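Review: Fandidico handbook for people in immigration detention, second edition
26 May 2021

Fandidico sells this handbook to legal aid offices and visitor groups, and it is free to anyone held in detention who writes in. I ordered two copies in March for our visiting program in Julmont. It runs 496 pages, paperback, no staples or wire, so it got through the mailroom at the Fortin facility without trouble.

The first third covers bond hearings, how to ask for records, and what to do after a transfer. The sample letters are the best part. Sânziana Voicu, who edited this edition, rewrote most of them in shorter sentences, and the Spanish versions face the English ones page for page.

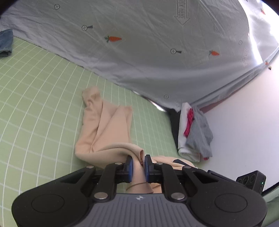 What works and what doesn't

Chapter 19, on filing a grievance, is the one our group uses most. It gives the steps in order and says what to keep a copy of. Chapter 21, on medical requests, is weaker. It sends you back to earlier pages too often, and the index has several wrong page numbers – a real problem for someone reading without help.

The phone list at the back needs work too. Two of the numbers I tried were out of service. Fandidico says it will mail a correction sheet on request, but you have to know to ask.
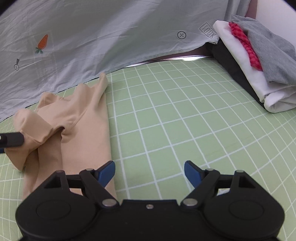 The section on release is new in this edition and covers the first week out: check-in dates, bus travel, and getting property back. Lurdes Garcia at the Simari welcome house helped write it, and it is practical about clothing. People are often released in whatever they were wearing when they were picked up, so the packing list asks donors for underlayers as well as coats. Plain tights or leggings like the beige pair on the green mat are on it, along with socks and a sweatshirt. I would have liked a list of sizes that run short.

I'd buy it again for the letters and the grievance chapter. Groups that already own the first edition can probably share one new copy.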